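4.3 Public demonstration

The hanger-handling task was shown to outside visitors during the open day at the Rilia laboratory in June 2024. The session served two purposes: to collect demonstrations from people with no training on the hand-held gripper, and to observe how long an untrained operator needs before the recorded motions become usable for policy learning. Visitors registered at the entrance and were given a slot at one of two stations. A total of 60 visitors took part, of whom 40 had never held a gripper tool of any kind.

Each visitor received a short spoken introduction from one of the authors and was allowed one practice attempt, which was not recorded. The task was to grasp a plastic clothes hanger lying flat on the work surface, lift it clear, and place it in a bin. The surface was covered with white paper to keep the background uniform between stations. The orientation of the hanger was changed by the station supervisor before each attempt, following a printed list drawn up in March. Visitors were not told where to grasp.

We obtained 119 recorded attempts. Attempts in which the visitor stopped to ask a question were kept, and the pause was removed during segmentation. Attempts in which the supervisor touched the tool were discarded and are not included in this number.

Two behaviors were common. First, most visitors approached the hanger from directly above, with the fingers on either side of the body, and closed them without regard to the metal hook. When the hook pointed toward one finger, as in Figure 6, contact with it turned the hanger before the grasp was complete. Second, visitors who had watched an earlier participant tended to copy that person's approach angle, including when the hanger had since been rotated. This reduced the variety of the data compared with the sessions run by Azevedo and Amaral at Hendmont, where operators worked alone.

Slots lasted up to 60 seconds per attempt, and few visitors used the full time. Grasp labels were assigned afterward by Lindqvist and checked by Arsenault. Disagreements concerned mainly slow closures, for which the moment of first contact was hard to fix from the wrist view alone. 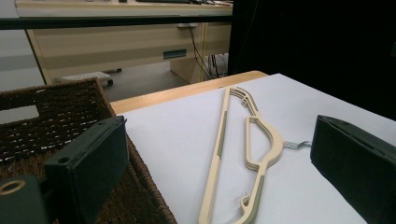

Figure 6. Wrist view of the hanger between the gripper fingers, with the hook toward the right finger.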